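Noh sit-stand desk, two months in
Posted 6 Mar 2022

I bought the Noh desk frame from Gastilix in the sale, $396 without a top. I already had a white top from my old desk, so I only needed the legs, the crossbars and the motor box. The steel is heavy. Get a second person for the part where you flip it over. Emiliano Cáceres from downstairs helped me and we still scuffed the baseboard.

Assembly took one evening. The drawings are clear except for step 9, where the left and right brackets look the same on paper and are not the same in your hand. If the holes don't line up, swap them. The bolts are all one size, and the hex key that comes with it is good enough to finish the job. The power cord is long enough to reach a wall outlet with the desk all the way up. I can't say the same for my other cords. I spent the next day going through a cardboard box of spares looking for longer ones.

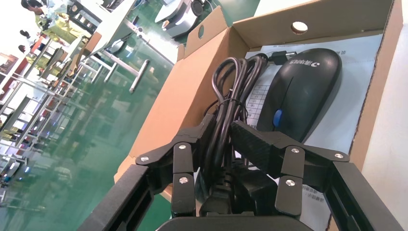
Going up is quiet. Going down is louder, with a low hum that my wife can hear in the next room. There are 2 memory buttons, and I would have liked a third. The keypad forgets its settings if you unplug it — the manual says so, but only on the last page.

At sitting height the desk doesn't move at all. At standing height it sways front to back when I type hard. It bothered me for a week and then I stopped noticing. Ga-eun Um has the older Skukavora frame at work and says hers is stiffer, but it doesn't go as low, and I'm short enough for that to matter.

The cable tray is the weak part. It's thin, it hangs from two clips, and a power strip with big plugs won't fit inside. I took it off and screwed the strip to the underside of the top.
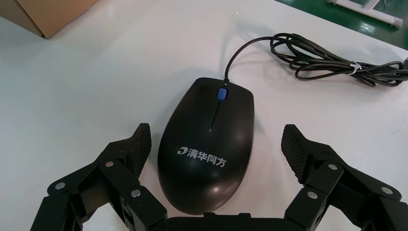
Wired mouse on the white top.

One note on support: I wrote to Gastilix about a missing foot pad and had a new one in the mail four days later.

Four stars out of five. I took one off for the tray and the keypad.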